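3 July 2020

Finished the Cadell register last night. All 3,859 lines of it, typed up, checked once, and backed up in two places. I'm so happy I could kiss a card catalogue. Thread on what's in it, for the old book people and anyone else who's up late.

Quick background: Cadell had a subscription library that ran out of one room everyone called the Salon. Very grand name for a room with a tin roof! You paid your quarter's money, you took out one book at a time, and every book that came through the door got a line in a big ledger. Author, short title, publisher, price, where it came from.

The ledger outlived the library. So did 1,083 of the books, which are on the shelves in the back of the old council office, still with their numbers on the spines. My job was to match one lot to the other.

First thing you learn from a register like that is how much people loved a series. Cadell bought the Illent Sixpenny Classics like other towns bought seed. Whole pages of it. Green cloth, tiny type, awful paper, and they were read absolutely to bits.

I know they were read to bits because of the remarks column. "Spine gone." "Wants last leaf." "Returned in two parts, Mrs. says it was so when lent." I've got a whole separate file of remarks now and I regret nothing.

Favourite remark so far, beside a novel in three volumes: "Vol. 2 lost in river." The very next line is a new copy of Vol. 2, bought at full price. Somebody really wanted to know how it came out. I'm with them. 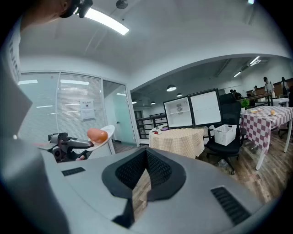 Rule slips are the other great joy of the collection. Each book has one pasted inside the front board, and the wording keeps changing as the librarians found out what people would do to a book. The early ones are short and polite. By the later ones you're being asked not to read at table, not to lend to a neighbour, not to press flowers over a certain thickness (!!). It's the same urge as that sheet of print taped up on the glass by the blinds – put it in writing, stick it where people will be. I've now found 16 different versions of the slip and I'd bet there are more under the repairs.

About those repairs. A lot of the books went off to Dudek, a bindery down the line, and came back in brown half leather with the title stamped a bit crooked. You can pick a Dudek book from across the room. The sewing is wonderful though. They open flat and they stay open.

The downside is that Dudek trimmed everything. Hard. So where a reader had pencilled something in the margin you get the back half of every word. "...onsense." "...ever in my life." I've stared at one for a week and I'm fairly sure it said "he did NOT".

Someone asked me last time how you match a book to a register line when the title page is missing. Order I go in: spine number, then the stamp on page 17 if there is one, then price in pencil on the back endpaper, then height. Height is surprisingly good! Publishers' series are very regular, so if it's an Illent and it's too tall, it's not the Illent you think it is.

If all that fails, read a page and search a sentence from the middle of it. Pick a dull sentence. The good ones got quoted everywhere and you'll drown in results.

Mistakes I made so you don't have to:
– typed prices as decimals. They're shillings and pence. Redid four pages.
– "tidied" the spelling of titles as I went. Don't! The wrong spellings are how you spot which lines were copied from a dealer's list.
– used the sort button without a line number column. Cried, had toast, restored the backup.

A bit on the dealer's lists. Long runs of the register are in the exact order of a printed catalogue, same abbreviations and everything, so the librarian was plainly copying straight off it. Which means if anyone has a dealer's catalogue with "Voy. & Trav., sev. plates, sl. foxed" in it, please, please send me a photo of the cover.

Still to do: the donors. There's a column of initials I haven't cracked. One set, "E.P.", gave something like a shelf and a half of travel books and then stopped. I want to know where E.P. went. Probably somewhere good, with all that reading.

Spreadsheet goes up in July once I've fixed the dates. It'll be free, plain columns, nothing fancy. If you have family from Cadell and a book with a number in white ink on the spine, have a look inside the front board and tell me what the slip says. I don't want the book back, I only want the wording.

Also yes, to the three people who asked, I did check whether Vol. 2 ever turned up. The replacement's on the shelf, Dudek binding, title crooked. The first copy is still marked "river".

Right, bed. Donors tomorrow, starting with the A's.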